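Help wanted: two-arm build, Vilarari shared workshop
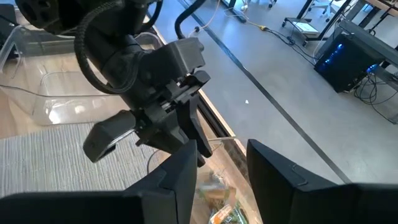
Arm and gripper at the bench, packaged snacks in the clear bin.

We need 2 people for evening sessions through the end of the build. You would route cables, print spare finger pads and run pick tests from the bins – no degree needed, but you should be able to read a wiring diagram. Pay is $109 per session. Parking is on the Fodor side.

Write to Noémi Hegedűs at the workshop desk by Tue 12 August.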